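20 November 2025

White cabinet, day 2. Doors open, notes as I go, will tidy up later (probably not).
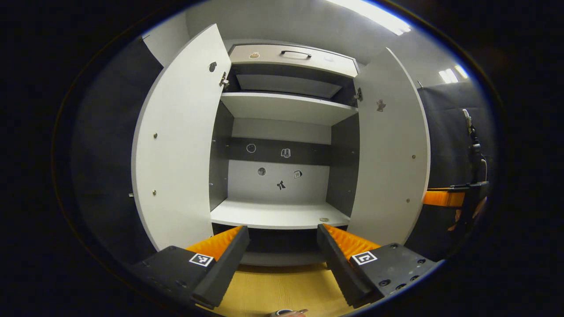
Started with the stickers. Want them off before anything gets repainted. Tried the Liltico remover on a scrap panel first, left it 5 minutes, no haze on the white. Slight dull patch on dark gray so go easy in the big compartment. Plastic scraper only. The bow one on the back wall last, it has thin bits that will tear. Don't forget the one on the drawer front and the one up top on the right door.

Hinges: right side ok. Left upper hinge needs a quarter turn, door drags a bit on closing. Do NOT crank it, screw hole is soft. If it strips, plug with dowel + glue and redrill.

Middle shelf: want it one row of holes lower so the tall Skonier tins fit. Checked the spacing, 46 mm gained if we go down one. Pins from the Wieczorek box are too fat, dont force them. Ordered the right size in October, still not here. Chase.

Light panel in the upper compartment: leave alone for now. Rated 3,000 hours on the sheet, we've logged about 2,000. Wipe with dry cloth, no remover anywhere near it.

Drawer: handle bar a little loose on one end, tighten from inside. Empty drawer first, obviously.

Bottom: vacuum the gap under the bottom shelf before the doors get adjusted, hard to reach after. Small tan thing at front right of the bottom shelf, take it out before wiping down.

Rerasau want it back upstairs when the paint is cured. Told them next week, mabye. Still to get: masking tape, more rags, fine pads.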